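4.2 Thin and flexible objects

The student teams at Bickerstaff were asked to extend the Liridon task set with objects of their own choosing. Most chose boxes and cups, which tell us little that the first round had not. The two teams that picked thin, bendable items gave us the more useful data, though we would caution against reading much into their scores. Success was judged by the students who had trained the policy, and Ruth Hulme's second pass over the same 136 trials reversed several of those judgments, nearly all in the same direction.

The teams disagreed about what should count as a grasp. One accepted any closure that kept hold of the object; the other also required that it stay close to flat. Figure 3 shows a sheet-like item bearing a picture of autumn trees, held in the fingers with a marked curve along its length. Under the first rule such a grasp passes, and under the second it fails.
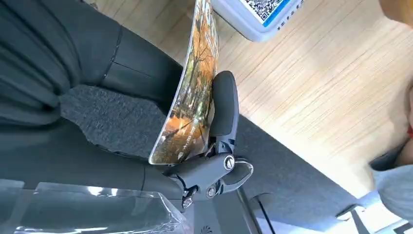 Figure 3. Grasp on a thin panel, wrist camera view.

Can scores from the two teams be pooled? Only after both sets have been relabeled under a single rule, and that work was unfinished when the course ended in June.

We are also not convinced by the claim, made in both team reports, that more demonstrations would have closed the gap. The full collection holds 2153 episodes, but over half come from the rigid-object tasks, and the reports offer no evidence that practice on boxes carries over to sheets. Eusebio Cabrera has argued that the Puven controller's fixed closing force matters more than the size of the training set. That may be so — the course did not vary the force, and we cannot separate the two explanations with the logs we have.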